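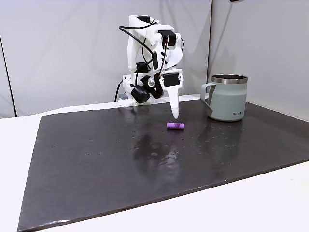

Foro interno de servicios generales
Sección: Puestos de trabajo y mobiliario
Tema: Tapetes negros en mesas blancas y uso de tazas sin tapa

Coordinacion_Callia
Estimados compañeros:
Se abre este hilo para recoger observaciones sobre los tapetes negros colocados en las mesas blancas de la planta 4 del edificio Callia. La norma vigente, aprobada en marzo, establece que el tapete debe permanecer despejado al término de la jornada y que las bebidas se admiten en la mesa únicamente en recipientes con asa o con base ancha. Se han recibido consultas sobre las tazas térmicas sin tapa y sobre los objetos pequeños que quedan encima del tapete. Se ruega que las aportaciones se ciñan a estos dos puntos.

rbarea_planta4
Buenos días. En relación con las tazas térmicas, considero que la norma es suficientemente clara. Una taza aislante con asa, del tipo KINTO en verde salvia, cumple lo establecido. No veo motivo para exigir además una tapa, que la norma no menciona.

Khải Mạc
Con el debido respeto, discrepo. Que la norma no mencione la tapa es precisamente lo que debería corregirse. Un recipiente abierto sobre una superficie de trabajo supone un riesgo para todo lo que se encuentre en ella, tenga asa o no la tenga. En la sede de Ellitbridge se exige tapa desde que se sustituyó el mobiliario y no consta ninguna queja formal.

rbarea_planta4
En Ellitbridge las mesas son más estrechas y se comparten entre dos personas. La comparación me parece poco pertinente.

Khải Mạc
Las mesas son más estrechas, en efecto. El líquido derramado se extiende igual.

almacen_biwott
Intervengo por lo que atañe a la reposición. El tapete de gran formato, que cubre casi todo el tablero, no se limpia del mismo modo que el tablero blanco. El acabado es algo brillante y los cercos se aprecian mucho a contraluz. Solicitamos que se use un paño de microfibra ligeramente humedecido y que se evite el alcohol. Desde Biwott se han retirado ya 5 tapetes con manchas mates producidas por limpiadores inadecuados. La referencia de reposición es la 171 y debe pedirse por el formulario habitual.

Coordinacion_Callia
Se agradece la precisión. ¿Puede confirmar si el paño figura en el lote que se entrega con el tapete?

almacen_biwott
No figura. Se solicita aparte, en el mismo formulario, casilla de consumibles.

m.otxoa
Respecto al segundo punto, deseo señalar que los objetos pequeños cilíndricos son los que más problemas causan. Ruedan hasta el borde y acaban debajo de los archivadores. Los de color morado o azul oscuro se distinguen además bastante mal sobre el negro cuando cae la tarde. Propongo que se facilite una bandeja clara por mesa.

rbarea_planta4
No comparto la propuesta. Una bandeja por mesa es otro objeto que habrá que retirar a las 18:00 para dejar el tapete despejado. Resulta contradictorio con la propia norma.

m.otxoa
La bandeja podría guardarse en el cajón superior. Por otra parte, si la norma impide algo tan elemental, cabe revisarla.

Khải Mạc
Apoyo la bandeja. Mantengo asimismo la petición de la tapa.

archivo_omavau
Dejo constancia de que en Omavau se ensayó la bandeja durante un trimestre. El resultado fue desigual: en unas mesas se utilizaba y en otras terminó como depósito de clips y recibos. Por si sirve de orientación, el presupuesto total fue de 2000 euros, tapetes incluidos. Lo que sí funcionó fue fijar un lugar para la taza, en la esquina posterior derecha, para los diestros que escriben en el centro. Los zurdos pidieron lo contrario y se les concedió.

rbarea_planta4
La esquina posterior me parece razonable. Con esa ubicación, la tapa deja de ser necesaria.

Khải Mạc
Reduce el riesgo. No lo elimina.

Coordinacion_Callia
Se toma nota de las posiciones expresadas. De manera provisional se aplicará lo siguiente: la taza se situará en una esquina posterior, a elección de quien ocupe el puesto; la tapa queda recomendada, sin carácter obligatorio; la limpieza del tapete se hará conforme a lo indicado por almacén. La cuestión de la bandeja queda pendiente de valoración económica.

m.otxoa
¿Se admitirá entretanto una bandeja propia?

Coordinacion_Callia
Sí, siempre que se retire al finalizar la jornada.

almacen_biwott
Añado que las bandejas metálicas rayan el tapete. Se ruega que sean de plástico o que lleven fieltro en la base.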